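Natimby shared workshop – July build notes, news desk

The two-arm sorting rig at Natimby is up and moving. Builders on the Urkik project got both arms running on the one frame this month, and open bench evenings now start at 7 in the back bay. Come by, bring safety glasses.

Quick background for anyone who missed the spring item. Urkik is a home-and-workshop build, paid for out of a 500 dollar tool grant from Henriques plus whatever members had in their parts drawers. Goal is dull on purpose: loose pieces go in the basket of the same color. Orange in orange, green in green. Then do it again. The team wants it boring before anything harder goes on the table.

Most of the early evenings went on the grippers. Fingers are black, narrow at the tip, with a small step cut into the inner edge. Wrist cameras look straight out between them, so whatever the fingers are lined up on is in the middle of the view. Crumpled stuff is a different job from blocks – it folds, it hides its own edges, and the color is the only easy thing about it.
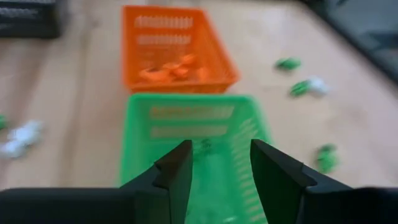 ## Frame and table

Black aluminum extrusion all round, posts at the back corners, diagonal braces coming down toward the front. One arm each side, both reaching in over the wood top. The first brace layout flexed when both arms stopped at once, so the braces were moved and the bolts redone, 19 of them, over one long evening. Cable runs still need tidying. The Zidbridge controller code is on its fourth rewrite and the team says teh timing between left and right is finally close enough to leave alone for a bit.

Blocks are the current test load. Two perforated trays go near the center, pieces get put out by hand, arms take turns.
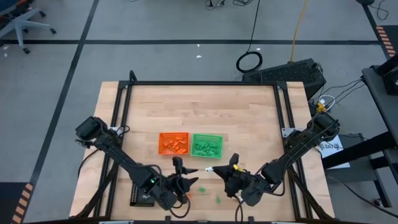 *Both arms in over the table, orange and green trays side by side, two green pieces still out on the wood.*

## What's next

Motion blur is the big complaint. Wrist views smear when an arm swings, and small pieces go soft enough that the code can't settle on an edge. Fix on the list is slower travel for the last bit of the approach, then a better light over the bench. Whites are a headache too – a pale piece on pale wood gives the color matching very little to work with, and it wasn't written with a third color in mind.

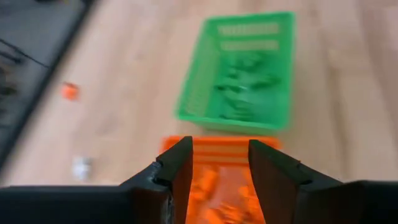 Spare fingers are being printed in batches of 4, and anyone with printer time to give should put their name on the sheet by the door. Also wanted: cable sleeve, short M5 bolts, a decent dimmable lamp. Parts list and wiring notes will go up on the Urkik page once someone has checked them agianst the rig. No date for that yet.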